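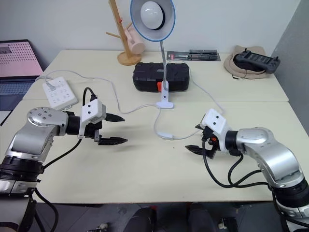

4.3 Recording a Set of Examples

Before you start, both arms must be powered and homed (see 4.1), and the head camera must show a live picture on the operator page.

1. Move both arms to the start pose. The grippers face each other over the front table, with the fingers clear of the surface.

2. Check the cable loops at each wrist. A loop must not catch on the table edge when the arm reaches to its limit.

3. Open the operator page and pick the task name. For lamp tasks, use the name exactly as it is written in the Ocampo task list. A misspelled name creates a new task.

4. Set the episode length to 30 seconds.

5. Press Record and wait for the tone. Do not move the leader arms before the tone.

6. Carry out the task at a steady pace. If you drop an object, finish the motion, press Stop, and mark the episode Failed. Do not delete it.

7. Return both arms to the start pose and put the objects back by hand. Change the position of the target object slightly between episodes.

CAUTION: Pause the arms before reaching over the table. Pause holds the joints in place but does not cut motor power.

NOTE: Items on the rear table are part of the background. Leave them where they are until the set is closed.

Closing the set

8. Press Close Set. Episodes are copied to Grutwood under the next free set number. Set 1332 and all later sets use the new gripper scale; do not merge them with older sets.

9. If the copy stops with code 2162, restart the Zuvent service and press Close Set again.

Send questions about task names to Eugénie Lemaire.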